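Workshop Tips: Showing an Arm a Tabletop Job
By Candela Carretero
Filed under: Benches and Machines

These are notes from the Belier workshop for anyone who has an arm on loan or on the bench and wants to teach it a small household job, like lifting a thin thing out of a cup or moving a bowl from one side of a table to the other. They cover showing it by hand, where you take hold of the arm and move it yourself, and showing it by remote, where you drive it from a controller or a second, smaller arm. Most of the tips work for both. Read your own machine's manual first for the stop button and the speed limits.

Setting the table

Use a plain table with a smooth top. Round is fine. What you want is room to walk up to it from more than one side. Wipe it down before you start and again after lunch. Crumbs don't bother the arm much but they do stop light things from lying flat.

Pick objects you can replace at a grocery store. Cups, bowls, drink bottles, toothbrushes and straws are all good. Buy doubles of anything that bends. A straw that has been pinched a dozen times closes up at the pinch and no longer behaves like a new one, so throw it out and take another from the pack.

Fill small bottles before you use them, or leave them empty for the whole batch. An empty one tips at a touch. Screw the caps down hard.

Put the heavy, tall things where the elbow of the arm won't pass over them. If a tall bottle has to be in the way because that is the job, run the path once at slow speed with your hand near the stop.

Changing things between tries

Move the objects a little every time. I shift the cup by a hand's width, turn the bowl, and swap the places of two things at the back. If you leave everything in one spot the arm learns the spot. Keep a few objects out that have nothing to do with the job, too. A kitchen table has other stuff on it, and the arm should get used to that early.

Lay thin things at different angles. One pointing at you, one crossways, one leaning out of the cup to the left and the next time to the right. 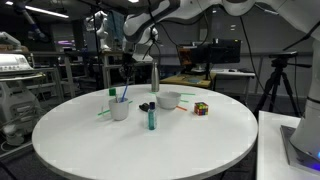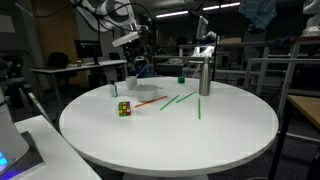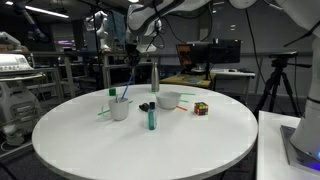 Cup, bowl, steel bottle and cube on the round table, with the arm over them.

Showing it by hand

Take off rings and watches. Hold the arm behind the gripper, not by the fingers, and use both hands if the joints are stiff. Stand to one side so your own arm isn't between the camera and the work – if your sleeve covers the cup at the moment of the grip, that try is no use and you should do it over.

Go slower than feels natural on the way down and keep an even pace. Stop just above the object, line up, then lower. For a thin upright thing, come in from straight above it and close near the top end. Pull up until the bottom end is well clear of the rim before you go sideways. Most of our spilled cups came from going sideways too soon.

Don't fix a bad grip with your free hand. Either let the gripper open and try again as part of the same take, or scrap it.

Showing it by remote

Sit or stand where you can see the tabletop directly. Driving from a screen alone is harder than it looks, mainly because you lose track of height. If you must use a screen, set up a second view from the side and keep it next to the first.

Turn the hand speed down to 35 percent for the first session. On our controller, an Anasine, the setting is under Motion and it goes back to full every time you power off, so check it each morning. Yours may keep it.

Rest your elbows. A folded towel on the edge of the desk does the job. Tired arms make wobbly paths, and the wobble goes straight into the recording. We change drivers every hour and nobody drives after 5 p.m.

Keep the cables out of the sweep of the arm. Leave a generous loop at every joint and tie it off with hook-and-loop strap, which you can undo – zip ties have to be cut and the cutters always end up near something you didn't mean to cut. Swing the arm through its whole reach before recording and watch the loops as it goes.

How many tries

For one simple pick from a cup we ended up with 82 good takes, and the arm was passable at it. The bowl took more. Our folder from last March holds 900 takes over all the jobs, and I would trade a good part of it for fewer, tidier ones. Do a short batch, train on it, see where the arm goes wrong, and record more of just that.

Start and finish every take with the arm in the same rest position. Leave it still for 2 seconds at each end.

Write down what you did while you are doing it. A notebook is enough: the job, who was driving, which objects were out, and anything odd. "Bowl swapped for deeper one" has saved us an afternoon more than once.

Light

Leave the ceiling lights as they are for a whole batch, then record another batch with the blinds changed or a lamp added. Steel bottles throw back whatever is above them. Turning the bottle rarely helps, but sliding it a little toward you sometimes does.

Putting it away

Park the arm, then power down, in that order. Take the gripper pads off once a week and wash them in warm water with a drop of dish soap. Let them dry overnight. Ours are cut from Scanlon sheet rubber and get slick after a lot of handling; a light rub with fine sandpaper brings the grip back.

Keep each job's objects together in a lidded box with the name of the job on the end. Spare straws go in the same box. If a cup gets chipped, tape the pieces inside a bag and note the date in the book before you bring out the new one.

Readers at the Brurndale shop asked about tape for marking places on the table. Ordinary painter's tape works. Peel it up slowly at a low angle, and go over any leftover glue with rubbing alcohol on a rag.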